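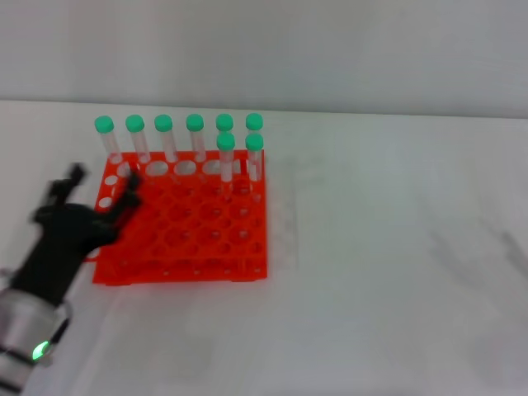

# Vinder bench gripper kit: my notes after a good long stretch of use

I sell three or four things on this site and the Vinder is the one I get the most email about, so I finally sat down on 12th August and rewrote the whole page. The old one had grown into a pile of edits on top of edits and I couldn't find anything in it myself.

Quick version if you're in a hurry: it's a two-finger gripper and wrist, a mounting plate, a controller box, and a set of rack files, sold together as a kit for people who want an arm to handle capped test tubes on an ordinary bench. You bring the arm. I run mine on a Kinoshita, and that's the arm I can help you with. Other arms work too (I've had happy emails!) but you'll be doing the first evening of setup on your own.

## What you're buying

- Gripper with two black fingers, already fitted to the wrist
- Silver wrist section with the status light
- Mounting plate and bolts for the Kinoshita flange
- Controller box and power supply
- One spare pair of finger pads
- Rack files for the Husitz grid rack, the square plastic one with round holes
- Printed quick start sheet, both sides

Not in the box: the arm, the rack, the tubes, a camera. I used to bundle a rack and stopped, as most of you already had a drawer full of them and told me so.

## How I have it set up

My bench is a plain white table pushed up to a wall, and the rack is one of the bright orange-red ones. I like a strong color on the rack. Clear tubes on a white table are hard enough to see with my own eyes, never mind through a camera, and once the rack stands out from the table the rest of the job gets a lot easier. The mint-green caps help too. If you're ordering tubes anyway, get the ones with a cap color that looks nothing like your rack. You'll thank yourself later.

I usually work with eight tubes while I'm trying out a new routine. Six go along the back row and the other two go in front, at the right-hand end, where the caps bunch up and one tube partly hides another from the camera. Whatever I'm testing, if it copes with that corner I feel pretty good about the rest of the rack. The open holes on the left give the fingers somewhere to come in without bumping into anything.

A rack that's sitting a bit crooked is fine, by the way. I got several worried questions about this. The setup routine asks you to touch off on two corner holes and it works out the angle from there, so please don't tape your rack to a ruler. You do need to run it again if you've nudged the rack, and I nudge mine constantly.

## Things I like

The fingers are slim, and that matters more to me than grip strength ever did. My previous gripper (a big chunky thing I bought secondhand and still regret) could hold a full bottle of water but couldn't get down between two neighboring caps without shoving one of them sideways. The Vinder gets in there. You can set how wide it opens, and I keep mine only a little wider than the cap.

The light on the wrist is such a small thing and I'd miss it so much. Green means the controller is talking to the gripper and it's ready to go. I can see that from my chair across the room, coffee in hand, and I don't have to go squint at a screen.

Pads swap out with one screw each. I've put 1000 picks on a pair before I thought they looked shiny enough to change, and the old ones went in the drawer as spares.

## Things I don't

The cable. It comes out of the wrist at an angle that I swear was chosen by somebody with a different arm, and you have to leave a loop in it or it'll tug when the last joint turns. There's a clip in the kit now and it's okay. I'd still like a better one.

Leaning tubes are the other one. A tube that sits loosely in its hole will tip a little, and if you come straight down on it you can catch the edge of the cap. My fix is to have the fingers close slowly for the last bit, so the cap gets nudged upright as it's gripped. It's in the rack files under "soft close" and it's switched off when you unpack it, so go switch it on! It adds time to every pick. I run with it on anyway.

And it's for tubes with caps. I get asked about open tubes a lot, and I won't sell you this for open tubes.

## Ordering and shipping

Kits go out from Grardale in small batches. I pack them myself, and I plug in every gripper and open and close it 100 times before it goes in the box. If it makes a noise I don't care for, it stays here. The next batch after this one will be in November, so if the button says sold out, put your email in the box next to it and I'll write to you once, when they're ready.

You can send a kit back within 13 days of getting it, for any reason, as long as the plate hasn't been drilled. (Yes, it's happened. Please ask me for the right plate first, I probably have it.)

Spare pads, the cable clip and the longer power lead are all on the parts page. Rack files for other layouts are free, just send me the hole spacing and a top-down photo of your rack with something next to it for scale.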